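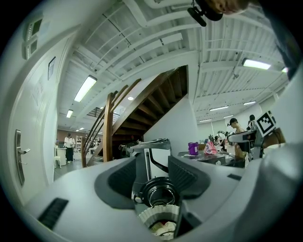
The Last Picture House on Subramaniam Street

March 24, 2018

The projector at the Brilwood starts at half past six whether or not anyone has bought a ticket. Kamala Thomas has worked the box office for most of her adult life and can remember only a few evenings when nobody had, all of them in heavy snow. She sat in the back row herself on those nights and watched the film through.

The Brilwood shows old films. It has one screen, a balcony that is closed to the public, and a programme printed on yellow paper that goes out by post to 848 members. In May it will begin the longest season it has ever put on, a run of British crime pictures made between the end of the war and the early sixties, most of them second features that were shot in a few weeks and forgotten almost as quickly.

The season was put together by Divya Rodrigues, who took over the programming four years ago from a man who liked musicals and not much else. She has nothing against musicals. But she grew up watching black and white thrillers on afternoon television, off school with one illness or another, and she wanted to know how they would look at the size they were made for.

"You remember a man in a raincoat going up some stairs," she says. "You don't remember the title, and you've no idea who was in it. I had a notebook of those. Some of them I've found and some of them I think I made up."

There are 43 films on the final list. Getting them was slow work. A few of the better known titles can be hired without much trouble, but the smaller ones belong to companies that were bought by other companies, and the paperwork has not always followed. Rodrigues spent most of last winter writing letters. In two cases she was told that a film no longer existed, and in one of those the print was later found, complete, under a different name.

That print was The Triltavau Affair, and it will open the season. It runs for 68 minutes. The story concerns a diamond dealer's clerk who is sent to a small hotel on the south coast to collect a parcel and finds that another man has already signed for it using his name. Most of it takes place in the hotel. There is a good deal of going in and out of rooms, a landlady who is plainly lying from her first line, and a scene on a pier which was obviously filmed in a gale, with half the dialogue put on afterwards.

It is a better film than that makes it sound. The first half hour is as tight as anything made in Britain at the time, and the clerk is played as a rather unpleasant person, mean with money and rude to waiters, so that it takes a while to decide whether you want him to get out of it. The ending is weak. A police inspector turns up and explains things for four minutes with his hat on.

Tharun Kaimal, who teaches film history at an evening college and has written the notes for the season, thinks the weak endings are a large part of the story. These films were made to fill the lower half of a double bill, and they had to come in at a fixed length. If the shooting ran over, the last pages of the script were the ones that suffered.

"You can often see where the money stopped," he says. "There'll be a car chase set up very carefully, and then you cut to somebody on the telephone saying the car's been found."

He is less patient with the idea that they are all lost masterpieces. By his count, about a third of the films in the season are good, another third have something worth seeing in them – a performance, a street, a bit of camera work on a staircase – and the rest are there to show what the ordinary ones were like. He argued for keeping the ordinary ones. Rodrigues wanted to drop six of them and in the end dropped two.

The streets are what many of the members come for. The studios behind these pictures were small and cramped, and directors went outside when they could. The result is hour after hour of bomb sites, goods yards, cafés and bus queues, recorded by people who were thinking about something else. Deepika Rai, a member since she was a student, keeps a list of places she has recognised. She once stood up during a screening to point out her grandmother's street, and was asked to sit down.

The Brilwood itself was built in 1931 and was called the Firside until the seventies. The old name is still set into the floor of the foyer. It has been a bingo hall and, for eighteen months, a carpet warehouse, and the rake of the floor still has a flat section near the front where the carpet rolls were stacked. People who know the building do not sit there, as the view is poor if anyone tall is in row D.

It came close to closing in the year before Rodrigues arrived, when the boiler failed and the roof over the balcony began to let in water. The members raised £2,000 in small donations and the boiler was replaced. The roof was patched and will need doing again, and the balcony will stay shut until it is.

Kavitha Kurian, who manages the place, would rather talk about chairs. The present seats came second-hand from a theatre and are wider than the ones they replaced, so the stalls hold fewer people than they did. She thinks this was the right decision. A programme of this kind does not fill the house, and those who do come are there for two films and an interval and want to be comfortable.

Each evening in the season is a double bill, shown in the old order with the shorter film first. There will be an interval of fifteen minutes with tea, and ices from a tray. Kurian looked into showing period advertisements as well, but the hire cost more than the films.

One title is still in doubt. The only copy Rodrigues could trace is in poor condition, with the third reel badly shrunk, and the laboratory looking at it has not yet said whether it can be run. The programme has gone to the printer with the title in and a line underneath saying that it may change. If the reel can't be saved she has a comedy about a greyhound ready to go in its place, which Kaimal has asked her not to show.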